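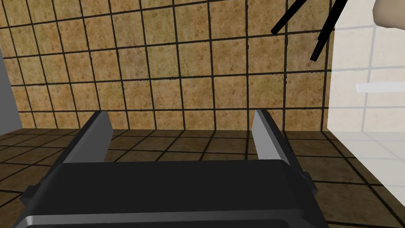 3.2 Wie in Steinbach und Wornach über das Wetter geredet wird

Bevor ich nach Rusel kam, dachte ich ja, Wettergespräche seien der leichte Teil meiner Erhebung. Von wegen! Ich habe im Mai mit den Aufnahmen angefangen, morgens gegen 7 Uhr beim Bäcker in Steinbach, und saß am Ende auf gut 100 kurzen Gesprächen, in denen fast immer dieselben Wendungen auftauchten (»es zieht zu«, »es macht sich«), aber jedes Mal mit anderer Bedeutung. In Wornach heißt »es macht sich« schlicht, dass es aufklart. In Steinbach kann es auch heißen, dass man das Thema gern beenden würde.

Hildegard Lammers hat mir beim Transkribieren geholfen und auf die Pausen hingewiesen, die ich anfangs gar nicht notiert hatte. Dirk Engelhardt wiederum hielt die Pausen für Atemholen – wir haben uns darüber zwei Abende lang gestritten und sie dann doch mitgezählt.
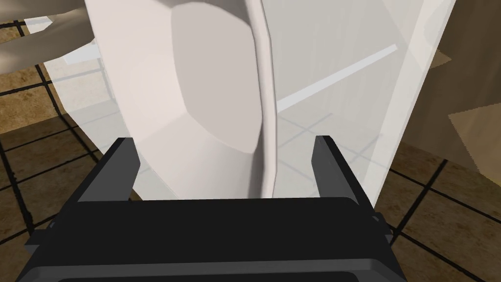

Abbildung 6

Die Pausen sind für mich inzwischen der spannendste Teil des Materials. Wer in Steinbach »es zieht zu« sagt, lässt danach eine Lücke, und die Lücke gehört dem Gegenüber. Ich stelle mir das gern so vor wie die beiden weit gespreizten schwarzen Finger in Abbildung 6: links eine Äußerung, rechts die Antwort, dazwischen ein offener Raum. In Wornach ist dieser Raum deutlich enger, da fällt man sich auch mal freundlich ins Wort. Ob das am Ort liegt oder am Alter der Leute, mit denen ich gesprochen habe, kann ich aus meinen Daten nicht sagen (in Wornach waren sie im Schnitt jünger). Dazu mehr in Abschnitt 4, wo ich auch die Aufnahmen aus Furarton heranziehe.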